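Revisión de puestos y mesas, planta 2, oficina Grestura
Ronda del miércoles, empezada a las 9 y terminada bastante más tarde de lo previsto
Revisa y comenta: Zoi Bakalis

Va lo de siempre, con OK, PENDIENTE o CAMBIAR, y detrás mis comentarios, que ya sé que me enrollo (Onni me pidió que fueran de una línea y lo he intentado, de verdad).

1. Paso entre mesas
OK en toda la fila de ventanas. En la fila interior había dos cajas de archivadores en el suelo, justo donde se gira para ir a la impresora. Las he metido debajo de la estantería y he dejado una nota encima. Si el mes que viene siguen ahí, las subo al almacén y que las busque quien quiera.

2. Moqueta
PENDIENTE. La esquina levantada junto a la puerta de la sala pequeña sigue levantada. Le puse cinta en enero y la cinta ya está hecha un churro. Hay que pegarla bien, yo con más cinta no sigo. El resto, aspirado y sin bultos.

3. Regletas y enchufes
OK, con un "pero". En el puesto 19 había una regleta enchufada a otra regleta, ¡otra vez! La he quitado y he puesto una sola, de las largas. El ventilador de Brellham que tenía conectado se queda, el cable está entero y la clavija no baila.

4. Flexos y pantallas
OK. Un flexo con el brazo flojo, apretado con la llave del cajón y listo. Las pantallas del fondo siguen un poco altas para mi gusto, pero quien se sienta allí dice que está cómodo, así que no toco nada.

5. Sillas
CAMBIAR una, la de la rueda partida. Está apartada en el pasillo de atrás con un cartel de NO USAR en letras enormes. Que nadie la rescate, por favor, que la última vez volvió a su sitio ella solita. Las demás suben, bajan y frenan.

6. Cajones y armarios
OK. El armario de Golob cierra mejor desde que le cambiamos la bisagra. Faltaba un tope en el cajón de las carpetas colgantes y salía entero si tirabas con ganas; ya lo tiene.

7. Guillotina y cúteres
PENDIENTE. La guillotina tiene el protector puesto y el seguro funciona. Los cúteres, en cambio, estaban en el bote de los bolígrafos, con la hoja metida pero en el bote de los bolígrafos. He encargado un estuche de los de Tolitz y hasta que llegue van al cajón de arriba, a la izquierda.

8. Grapadoras y grapas
OK. Lo que miro en cada una: que el brazo vuelva solo, que no haya grapas atascadas en la salida y que la base asiente bien en la mesa. Se prueba con dos hojas, nunca al aire ni apuntando a nadie (lo pongo porque lo he visto). Había grapas sueltas en la bandeja del papel y las he recogido con un imán. Queda una caja de unas 300 para recargar, habrá que pedir más.
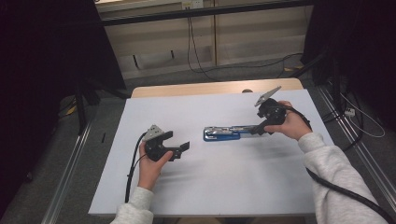
Punto 8: grapadora azul con la tira superior metálica, tumbada sobre el tablero blanco.

Las grapadoras que se quedan por las mesas, al acabar, vuelven a la bandeja. Es una manía mía, lo reconozco, pero luego me paso media mañana buscándolas para revisarlas.

9. Superficies de trabajo
OK. Limpias y sin cantos levantados. En las mesas de madera he pasado la mano por el borde buscando astillas y nada, muy bien. Sobre los tableros blancos, solo paño húmedo, el limpiador del bote naranja los deja pegajosos.

10. Botiquín
PENDIENTE. Hay gasas y suero, pero quedan poquísimas tiritas y las tijeras han desaparecido. Onni dice que tiene unas de repuesto en su despacho, se las reclamo esta semana.

Para la próxima ronda: pegar la moqueta, silla nueva, tiritas, tijeras y el estuche de los cúteres.

Visto por Onni Halonen, que añade a boli: "Lo de la moqueta lo llamo yo mañana".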